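Dust sheet (household)

A dust sheet, also called a cover sheet or drop sheet, is a thin, loose covering laid over furniture, bedding or floors to keep off dust, crumbs, paint and spills. In household use the word is applied to both cloth and plastic coverings. The article deals mainly with plastic sheets used on beds and other soft furniture when these serve for a time as a surface for sorting, packing or setting down goods.

Materials

Most plastic dust sheets are made of polyethylene film. The thickness of film is given in microns, and the grades sold for home use run from very light film, which tears easily and clings to the hand, to heavy film that can be folded and used many times. Film may be clear, milky or tinted. Tinted film is easier to find when it has been laid over pale bedding, and small items can usually still be seen through a single layer.

Cloth sheets are commonly woven from cotton. They lie flatter than film and do not slide as readily, but they let liquids through unless they have a backing. A cloth sheet can be machine washed; film is wiped down with a damp cloth and hung until dry.

Use on beds

A bed is often the largest clear surface in a small flat or rented room, and is used for sorting when there is no table of a suitable size. The duvet is normally left in place and pulled level before the sheet is put down. Film that has been stored folded keeps its creases for some time. These can be eased out by hand, though a fully flat surface is seldom obtained over a filled duvet.

Goods laid out in this way fall into three classes: loose produce, shallow containers, and upright articles such as kettles, jugs and jars.
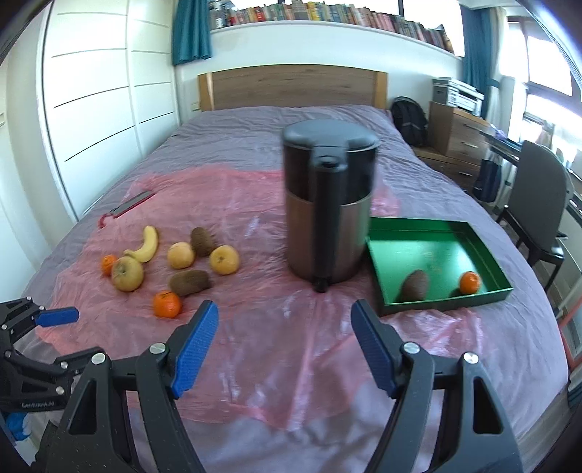
Round fruit tends to roll towards the lowest point of the cover. Apples, tangerines and kiwis are therefore grouped closely, so that each is held by its neighbours, or placed in a tray with raised sides. Bananas stay where they are put and may be set at the edge of a group as a stop. Ripe fruit is kept apart from heavy articles, which sink into the duvet and draw lighter ones towards them.

An electric kettle should be unplugged, emptied and allowed to cool before it is placed on film. Polyethylene softens at temperatures well below that of boiling water in the lighter grades, and a hot base may mark the sheet or stick to it. Tall kettles are less steady on bedding than wide ones. A board or rigid tray placed beneath the base corrects this.

Sizes

There is no single household size. The Gedov range, sold in packs for decorators, includes a narrow sheet 200 cm long for use on single beds and benches. The Clokik catalogue lists a strip 66 cm wide for shelves and worktops under item number 936. Sheets for double beds are generally cut wide enough to hang over both sides of the mattress, the overhang being tucked in where the sheet is likely to be pulled.

Care and storage

Film is shaken out, wiped on both faces and dried before folding. Damp film sticks to itself and may develop a stale smell. The Skirport household guide, compiled by Phyllis Entwistle and revised by Poppy Lambert, recommends folding with the used face inwards and replacing any sheet with a tear longer than 7 cm. Shorter tears may be closed with clear tape on the underside.

Safety

Plastic film can block the nose and mouth. It should not be left on a bed that is to be slept in, and should be kept out of the reach of babies and small children. Film on a hard floor is a slipping hazard and is normally taped down along its edges.

See also

Bed cover
Oilcloth
Serving tray
Tablecloth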